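Bench Safety Walkthrough, Student Automation Project
Wiring station (junction box task), September round
Inspected by: Edit Lakatos
Present for the team: Iraklis Balaskas, Liesl Zaugg
Copy to: Domenica Bühler

Ratings: OK, FIX, STOP. STOP means the arm stays off until I have seen it again. Comments are mine unless marked.

1. Risk assessment posted and current
FIX. There is one. It was copied from last year's Sturmont sorting entry, and it still talks about a conveyor. I don't believe anyone on this year's team read it before signing. Rewrite it for this station, with hands near the gripper as the first entry.

2. Emergency stop reachable by the person at the table
OK, barely. Liesl hit it on my signal and the arm stopped. I asked her to do it again with her other hand and she had to turn her body. Move the button.

3. Speed limit set for shared work
FIX. The team says the arm runs in "slow mode." I asked where that number is written down and was told it is in the code. Which version of the code? Print the limit and tape it next to the login.

4. Grip force checked
STOP, cleared same afternoon. The log had one entry and it was a guess. Iraklis redid the test with the gauge borrowed from the Lanz shop and filled in the sheet properly. I still want it repeated after every change of fingers.

5. Hands clear before a move command
FIX. The plan has a student steady the junction box while the arm holds the part. Fine, if the arm is holding still. The team's rule is that the helper says "clear" and the operator repeats it. I watched 7 cycles and heard the full exchange in 2 of them. Everybody told me they normally do better. People normally tell me that.
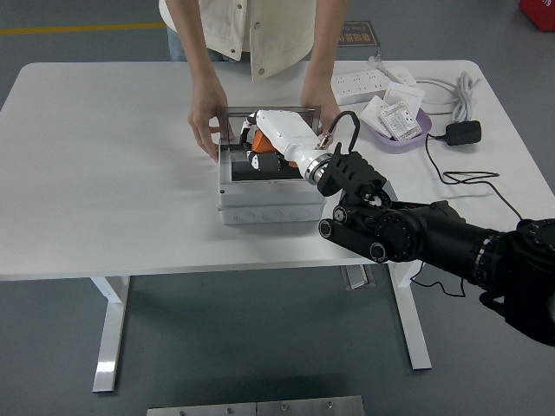 I would like the box clamped to the table. The objection is that clamping makes the task too easy and costs points under the Sesteo rules. I read those rules and could not find that anywhere. Hubert Strebel is asking the organizers. Until he has an answer in writing, use the clamp for practice.

6. Cords and adapters
FIX. Anything crossing the tabletop needs to be tied down or run along the back. Coil what you don't need and take it off the table. A cord that can drop over the edge near the arm can also get pulled by it. Liesl says the cable clips are on order. They were on order at the last inspection too.

7. No live power in any box being worked on
OK. Checked with the tester, twice, because the first tester had a dead battery. Replace the battery. The practice boxes must never be connected to a supply, and that sentence belongs in the risk assessment (see item 1).

8. Parts kept in trays
OK. Keep the packaging with the part until the part is used, so the next group can tell what it is.

9. Clothing and hair
FIX. Open vests and jackets get buttoned or come off. Sleeves above the wrist, no lanyards. I was told the arm "would just stop" if it caught something. Maybe it would. I'm not signing for maybe.

10. Floor and walkways
OK. Yellow line respected while I was there. Bags stay away from the station.

11. Training records
FIX. Four names on the roster, three signatures. The missing one has apparently been operating since the start of term. Not anymore, until the sheet is signed.

12. Budget request for a light curtain
No rating. The team wants 2,300 for the Zekeck unit and argues it would settle items 5 and 9. It would help. It would not make anyone say "clear." I'd support the request after a month of decent logs, and about 100 of it could go to clamps and clips right now.

Team comment (I. Balaskas): We disagree on item 5. The cycles watched were the first ones after lunch and we were still getting the order straight. Asking for a second look.

Reply (E.L.): Granted. Same station, same people, and I won't say when.

Open items: 1, 2 (move button), 3, 5, 6, 9, 11. Domenica to initial each one when closed.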